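4.3 Task Sequencing and Arm Coordination

The software evaluated in this section, Plekex, separates task sequencing from motion control. A sequencer holds the current goal, assigns each step to one arm or to both, and passes a short target description to the motion layer. The motion layer produces joint commands and reports back one of three states: running, finished, or stalled. No other information crosses between the two layers. This restriction was adopted after a pilot in February, in which the sequencer read raw joint positions and its decisions became sensitive to small changes in the mounting of the arms.

Each arm may request exclusive use of a region of the workspace. Regions are defined around the tote bag, each basket, and the shelf. A request is granted when the region is free and queued when it is held by the other arm. The region around the bag is the one exception. Both arms may hold it together, because one gripper is often needed at the rim while the other moves an item. In that case the sequencer names a lead arm, and the second arm is limited to slow movements until the lead arm reports that it has finished.

Perception runs on the images from the wrist cameras and from a fixed camera. Detections are merged into a single object list, and each entry carries a label, an estimated position, and a confidence score. Entries that are not seen again within 13 consecutive updates are marked as stale but are not deleted. Early versions deleted them at once, which caused the planner to lose track of produce hidden behind an arm and to repeat searches that had already been completed. Soft packaging remains the most difficult class. The outline of a snack bag changes when it is gripped, and the merging step sometimes creates a second entry for the same bag. The current rule compares the new entry with any item assigned to a gripper and joins the two if their labels agree.

The bag-packing task was run for 131 trials with the sequencer described here. Each trial was limited to 2000 control steps, after which it was stopped and recorded as incomplete. The workspace held a canvas tote bag, two perforated plastic baskets of produce, and a low shelf for packaged snacks. The arrangement of the items was changed between trials. A training set of 571 teleoperated demonstrations, collected by Delali Sulemana and Aiguo Jin, was used for the motion layer and was closed before the first trial.

Stalled steps were reviewed by hand and assigned to perception, region conflict, or motion. Region conflicts arose mainly at the bag, where the lead arm could report that it had finished before its gripper was fully clear of the handles. A release check based on gripper position was therefore added to the motion layer, and the sequencer itself was left unchanged. Figure 6 shows the workspace with both arms at the bag and with the two arms in separate regions.

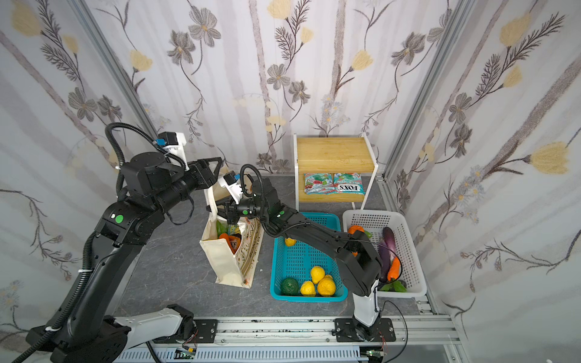
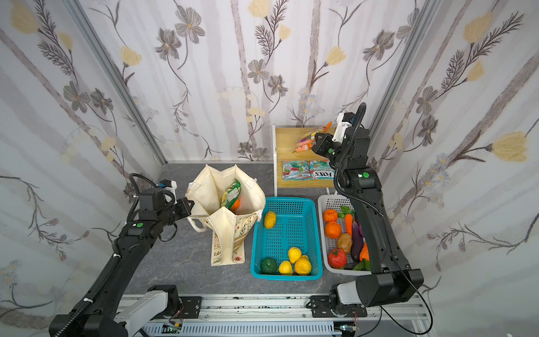

Figure 6. Bag-packing workspace. First image: both grippers at the tote bag, a shared region. Second image: the left gripper at the rim of the bag and the right gripper holding a snack package above the shelf.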